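Tinby packing room – your questions

Do you take bags without a box?
I do! Pop everything in a carrier and I'll sort it at this end.

How much can I send?
Up to 2 bags a month. I had 63 in one go last June and could hardly shut the door.

Can you reuse my old packaging?
Mostly, yes. Clean boxes and wrap are lovely – greasy ones, no thank you.

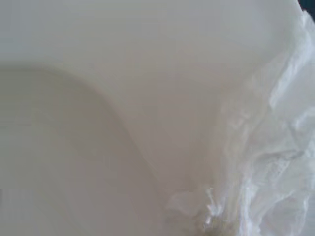 Crumpled see-through white plastic on an off-white surface

Answers by Gavine Parisi, packing and returns, Tinby

What about thin, crumpled plastic?
Please keep it! The see-through white sort is fine, creases and all. I stuff it round mugs and bowls. Just shake the crumbs out first and take off any sticky labels.

Where do I drop it off?
Side door at Nastura, any morning before noon.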